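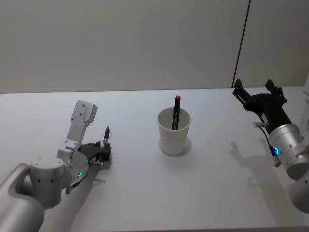
Slide 1: A paper cup with a marker in it. Leave this up while people find seats.

Hi everyone, thanks for coming, and thanks to Ghislain for squeezing me in before lunch. (Wait for the back row. They always want the chairs near the heater.)

So I'm going to talk for twenty-odd minutes on where we keep our pens. I know! When I sent the title in, Shahnaz Gazi rang me to check it was the real title. It is. The title is "A Cup for the Pens" and I've been wanting to give this talk since April, when we moved the whole Breneck drafting room across the hall and I spent a good part of a week on my knees looking for things that write.

Start with the move. Tell the drawer story, but keep it short this time. The short version is that every desk had a top drawer, every top drawer had a plastic tray with those long skinny compartments, and the pens weren't in the compartments. They were under the tray. Dead ones, good ones, a highlighter with its lid welded on by its own ink. Lụa Cù found a fineliner she'd written off two years ago and was so happy she used it for the rest of the day, on everything, including the sign for the fridge.

What I took from that is pretty simple. If you have to open something to put a pen away, the pen doesn't get put away. It goes down next to the keyboard, then it goes under a piece of paper, then it rolls. So I started putting cups out. Paper cups, plain white ones, the kind we already had a sleeve of in the kitchen at the Arnedville office. I didn't ask anyone. I put one in the middle of each shared table and dropped a marker in to give people the idea.

(Pause here, ask who has a mug of pens at home. Ask who has tested them all lately. Laughs at Gauthier, silence at Arnedville, so don't lean on it.)

Now the marker in the cup matters more than I expected. A clean cup with nothing in it gets coffee put in it, or gets thrown out by whoever's wiping down. I lost three that way in the first few days. Put one marker in and suddenly it's a pen cup and people leave it alone. They add to it. I came in one morning and there was a ruler in there, and a teaspoon, so it isn't a perfect system.

Position next. I tried the cups at the back against the wall, because it looked tidy and I like a tidy table. They didn't get used much. You had to lean over your own work to reach them, and if you had a sleeve on, you took your tea with you. Middle of the table is where they wanted to be, where you can get at them from the left or the right without getting up. Plain white tabletop helps too, by the way. A dark marker on a dark desk might as well be on the moon. We've still got the old walnut-coloured desk in the front office and I've found pens on it by sitting on it.

Slide 2. Click, have a sip of water, let people look. 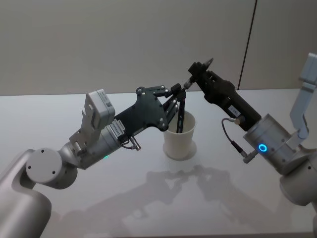
Fumiko Ebihara reckons I've got the middle of the table all wrong. Her line, when I ran these notes past her, was that the middle belongs to whatever you're working on, and that "a cup in the middle is a centrepiece, and centrepieces get moved at dinner." She keeps hers at the corner on her writing-hand side and says she hasn't lost a pen since the cup went there.

And look, fair enough. For one person at one desk I think she's probably right. My tables are shared, so there isn't a writing-hand side, there are several of them pointing in different directions. If you share, go middle. If you don't, do what Fumiko does. (If she's in the room, let her have a go at me here, it'll be more fun than the next bit.)

Okay, the next bit is tipping. The one real complaint about a paper cup is that it weighs nothing. Put a couple of slim pens in and it's fine. Put in a fat marker, standing up with all its weight at the top and leaning on the rim, and a good bump will send it over. I've had suggestions:

Gravel in the bottom. Works, but the gravel ends up in the pen lids.
A second cup inside the first. Stiffer, no heavier. Doesn't hurt.
A blob of poster putty underneath. My favourite, costs next to nothing, comes off clean.
A proper weighted pen pot from Flaltent. Lovely thing. I've got one at home and I'm not buying one for every table.

Ardalan Zarei does the putty and also draws around the base in pencil so he can see if it's wandered. I teased him for it and then did the same thing on my own desk within the week.

Tip up or tip down? I'll get this in the questions, so do it now. Capped marker, I store it cap up so I can see the colour of the cap from my chair. Ballpoints I put tip down, cap or no cap, and I will not be taking comments. Fountain pens don't live in a cup at all, please, they've done nothing to you.

Slide 3. Leave it up to the end. 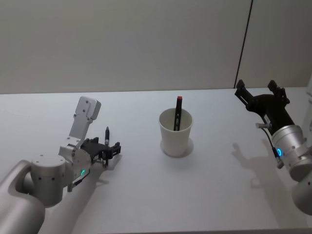 Which brings me to putting things back, the half of this I care about most. Taking a pen out of a cup is easy, you grab whichever end is sticking up. Putting one back takes a tiny bit of attention. You have to come in more or less upright, over the rim, and let go. If the cup's crammed, you can't do it without looking, and once you have to look, you start leaving the pen beside the cup. "Beside the cup" is how the whole drawer mess started.

So keep it sparse. I'd sooner have two cups with room in them than one that looks like a hedgehog. When I do my round on a Friday arvo (change this for the Canadians, "afternoon" is fine) I pull out anything that doesn't write, anything without a lid, and the teaspoon.

Cost slide got cut, so just say it: a sleeve of cups is cheap, the putty's cheap, and we've hardly ordered pens since April. I don't have a proper figure and I won't make one up for you.

If there's time, do the scribble test. Hand out scrap paper, everyone tries the first pen they can reach, hands up for the duds. Room 114 has the pad on the easel if scrap runs short.

Questions. The spare cups are by the door, take one on your way to lunch, and could somebody please bring my good marker back to the front.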